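Home Windows Doors Bifolds Rooflights Trade Contact

Products > Windows > Sliding Sash > Standwood 66

January 2018, by the Skistard workshop

Standwood 66 Sliding Sash Window

We've made sliding sash windows at Skistard for a good while now, and the Standwood 66 is the one we get most excited about. It's a proper box sash in timber, with weights and cords, and it goes up with one hand! If you live in an older house and you've been putting up with a window that's painted shut, you'll enjoy this one.

The frame is made from engineered redwood, finger jointed and laminated so it stays straight. The name comes from the sash, 66 mm thick, and that extra depth lets us fit a sealed double glazed unit and still keep the glazing bars slim. We tried a thicker bar on the first run and didn't like the look of it from the street, so we went back and changed it.
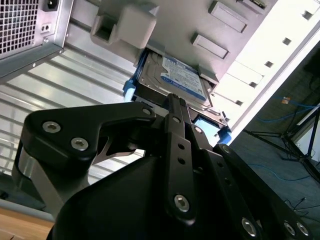
Every sash is hung on waxed cotton cord over brass-faced pulleys. You can have spiral balances if there's no room for a weight box (some of the narrower brick openings just won't take one), and they work very well, but weights are lovely to use and we'd pick them every time.

Draft strips are set into the parting bead and the meeting rail, where you won't see them once the window is closed. The bottom rail gets its own seal as well – a soft brush pile that doesn't drag on the sill.

Hardware

The standard set is a fitch fastener, two sash lifts and a pair of travel stops. All of it comes from the Fludgate range in polished brass, satin chrome or black. Fludgate also do a ring pull in the same finishes, and it looks great on a tall window where the top sash is hard to reach. Ask for the pole too if you go that way.

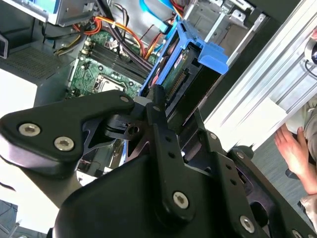
Horns are cut from the solid stile and come in four patterns. The plain one is called Goodwin and suits a simple Victorian front. If your neighbors have their original windows, take a photo of the horns and send it to us – we can usually match them, and it's a job we like doing.

Finish

Paint is sprayed on in three coats over a primer, in any standard color. You can have one color inside and another outside at no extra cost. White is still the favorite, though we've had a run of dark greens lately and they look fantastic against red brick.

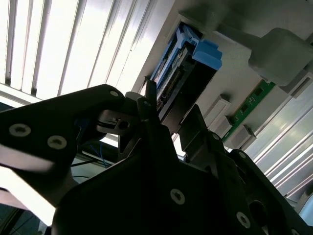
Sizes and prices

Smallest width: 400 mm
Prices start at: $2,928 per window, glazed and painted
Made to order in: 20 working days

Arched heads and bays are priced from a drawing. A rough sketch with the opening measured in three places is plenty to get us going. 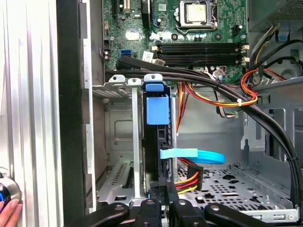
Product Guide, Page 20

Fitting is simple for anyone who has set a box frame before. Check the opening is square, pack the frame at the jambs and leave the sashes out until it's fixed. The cords come already tied, with the weights tagged top and bottom. Please don't paint the cords or the pulleys!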